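3.2 Hand-held grippers and the refrigerator task

The grippers were built in a shared workshop over one winter, with the printed parts designed by Maj-Britt Grønli. Each unit consists of a handle, a pair of dark grey fingers driven by a trigger, and a cube carrying fiducial markers on its faces. The first version, Volmont, used a single flat marker, and tracking was lost whenever the wrist turned past a moderate angle. The cube was adopted in the second version, Nemimura, which is the one used for all results in this paper. Both hands carry the same cube design, with separate marker identities for left and right.

Finger travel is recorded with the pose of the cube. The offset between the cube and the fingertips was measured once on a jig after assembly and again in March, when the left handle was reprinted. The two values agreed to within the play of the finger joint, so the earlier recordings were kept.

Of the tasks tried, the refrigerator was the hardest to set up. A full-size kitchen unit did not fit in the workshop, and a mini refrigerator was placed on a round table instead (Fig. 4). The height is convenient for a standing operator, but the opening is narrow, and when both hands reach in together the fingers come close to each other. Plates were put on the wire shelf and on the floor of the compartment, which obliges the operator to work at two levels. We recorded 224 runs of this task. Of these, 42 were discarded after the pose of one cube had been lost for too long to be filled in, and 8 after a fault in the finger reading.

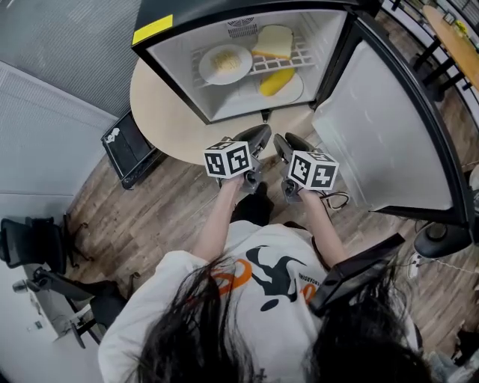
Figure 4. Two-handed work at the mini refrigerator, with a marker cube on each gripper. The door is fully open.

Most of the lost poses fell in the part of the run where the hands cross the front edge of the compartment. Turning each cube on its mount so that an edge points towards the camera reduced the problem, as two faces are then in view for most wrist angles. A larger cube was also tried but struck the door frame too often to be of use. The mount is held by a single screw and can be changed without removing the fingers.

Contact: Bortolotti workshop group | © 2018 | Back to top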